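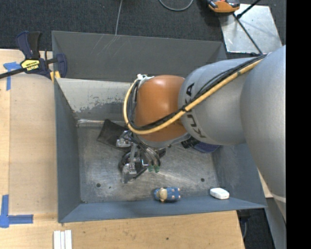

## Bin picking: tips for recording good grasp examples

These are for anyone taking a turn at the bench. The last set came to 2,985 attempts, and 1,888 of them were usable. Most of the rest were lost to small things.

- **Clamp the bin before you start.** Push on each corner. If it moves, tighten the clamp and redo the camera check.
- **Mark positions with tape.** Lay an L at a corner so the bin can go back to the same spot after cleaning.
- **Mix the objects.** Soft pouches, hard plastic and small toys should all be in the set. Swap the whole lot every 5 runs.
- **Use the corners.** People tend to drop things in the middle – the model then does badly near the walls.
- **Keep the failed grasps.** Label them as failed and leave them in. Delete a run only if the arm stopped or the bin shifted.
- **Watch the hose and cables.** Run the arm slowly to all four corners and check for pulling before recording.
- **Mind the glare.** Bare metal shines. Turn off the lamp over the bench and use the ceiling lights.
- **Don't reach in** while the arm is enabled, even to straighten one item.

Wilson Agudelo keeps the label sheet. Write the object set at the top of each page, and initial any change.

Spare bar clamps are in the drawer under the vise.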